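Setting up online booking for your dental practice: Part 6, Appointment types and reminders

If you've followed along this far, your Wivness account has your chairs and your providers in it, and you've turned off the demo patients (please turn off the demo patients!). Now we get to the part I enjoy, which is telling the calendar what kinds of visits you do and how long they take.

I set this up for my own front desk first, on a slow afternoon with a sandwich in one hand, so the steps are in the order I wish I'd done them.

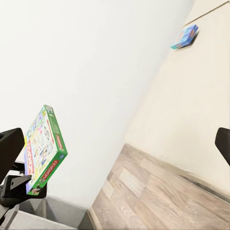
Rudd, September

1. Open Settings and pick Visit Types. You'll see a starter list. Delete what you don't offer, and don't be shy about it – you can bring a type back from the Archive tab.

2. Click New Type and give it a name your patients would use. "Cleaning and checkup" works a lot better than "adult prophy."

3. Set the length. I use 60 minutes for a new patient exam and I leave the buffer at 6 minutes, which gives us time to wipe down and reset the tray.

4. Choose which providers can take it. My hygienists get cleanings, and only the dentists get crowns. If you skip this screen, every provider gets every type.

5. Hit Save, then Publish. Both buttons!

Caution: Publish goes live right away. If you're changing the length of a type that already has bookings, the old bookings keep their old length and you can end up with overlaps. Check the Conflicts tab before you walk away.

Note: If you brought your patient list over from Dronovix, look at the total at the bottom of the import screen. Ours read 2,924 and matched our old system on the second try. The first try had dropped everyone with an accent in their last name, and Xóchitl Magaña at our front desk spotted it when she couldn't find her own record.

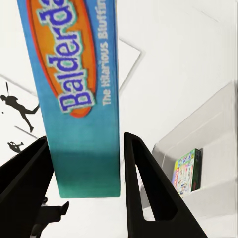
Once the types are in, you can move on to reminders, and this is where I'd slow down a little. A reminder that goes out at 5 in the morning will get you some very grumpy phone calls (ask me how I know).

6. Go to Messages, then Reminders, and switch on Text and Email. Leave Voice off for now.

7. Set the quiet hours. Mine run from 8 p.m. to 8 a.m.

8. Edit the wording. Texts have a limit of 700 characters, but I keep mine to two sentences with the time, the address and a link to reschedule.

9. Send a test to your own phone and tap the link. Make sure it opens your booking page and not the Utetti sign-in screen. If you get the sign-in screen, go back to Messages, open Links and pick Public.

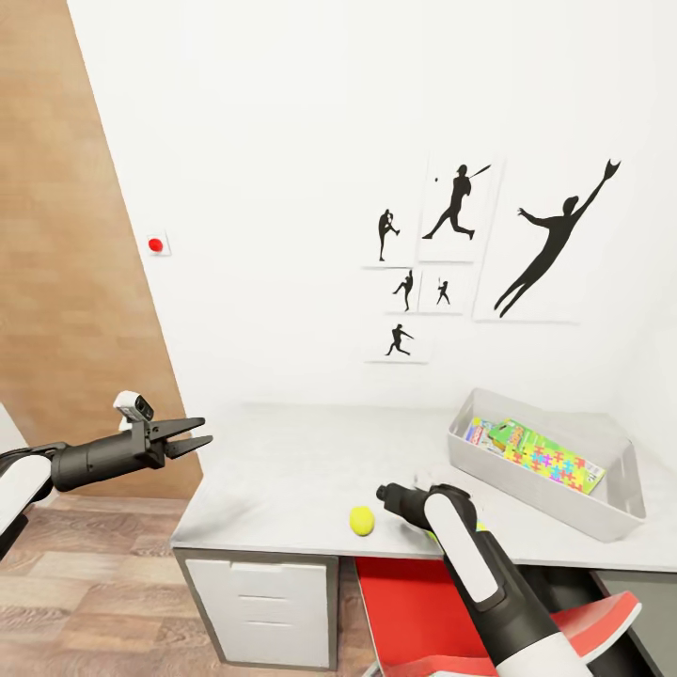
The last job is the look of your booking page, and it's easy to lose an hour in there. Each visit type can have its own little icon, and you want ones that people can tell apart on a small screen. Plain black silhouettes on white are great for this. Think of those baseball prints with the pitcher winding up and the batter mid-swing – you know which is which without reading a word. Go to Page, then Icons, and pick shapes that are that different from each other. I had two nearly identical teeth in there for a month and people kept booking whitening when they wanted a filling.

10. Preview the page on a phone before you publish it.

Caution: Replacing the page logo clears your custom colors, so do the logo first and write your color codes down somewhere.

Part 7 covers intake forms, and you'll want your insurance list handy for that one.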